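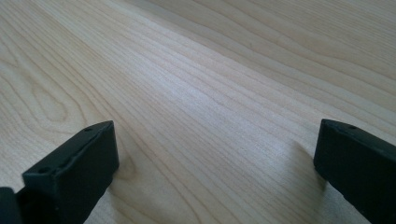

The two fingers of a hand-held gripper, open over pale wood.

Sat 23 September
By Khurram Lashari

For most of July, the people at Brundar did the same small job over and over. They picked up a hand-held gripper, carried it to a table, closed it on something, moved the thing a short way and let go. Then they went back to the start. By the end of the month they had 2,000 recordings, each one a person's hand doing what they would like a robot to do.

The method is called Priltia, and it rests on an old complaint. Teaching a robot by steering the robot is slow. The arm has to be booked, powered up and watched, and the person driving it usually moves like someone parking a borrowed car. A gripper held in the hand needs none of that. You can take it to a kitchen or a workshop and work at close to normal speed, and the camera on it records what the fingers see.

What Priltia changes is which part of the recording the robot learns from. Most of the effort in this field goes into the moment of the grasp. The Brundar group, led by Nadia Awwad, kept the seconds before it as well, when the fingers are open and there is nothing between them but table.

"We used to trim that part off," Awwad says. "It looked like dead time. A person is just hovering and making up their mind."

Her group trained two versions of the same program. One was given trimmed recordings and the other was given the whole approach. Both were then loaded on to an arm in the Undmont building and asked to do 40 trials each, picking small objects off a bare table. The trimmed version failed in 26 of its trials. Most of those failures happened early — the fingers came down at the wrong height, touched the surface and stopped. The full version failed in 11.

Awwad thinks the difference lies in the surface itself. As the gripper moves over a table, the grain of the wood slides past the camera, and it slides faster as the fingers get closer. Shadows move too. A program that has watched enough approaches can pick up height from those cues without being told it.

There is some support for this. When the group covered the table with a plain white sheet, the full version got worse and the gap between the two nearly closed. Glossy surfaces gave trouble as well, and a strip of reflected light was sometimes enough to send the arm down too soon.

The results come from one arm, one room and a short list of objects, and 40 trials is a small number. Awwad says the next set will use patterned cloth, steel and glass. Glass is the one she expects to go badly. Recording starts again once the group has 2 more grippers built, and the trimming step has been taken out of the software.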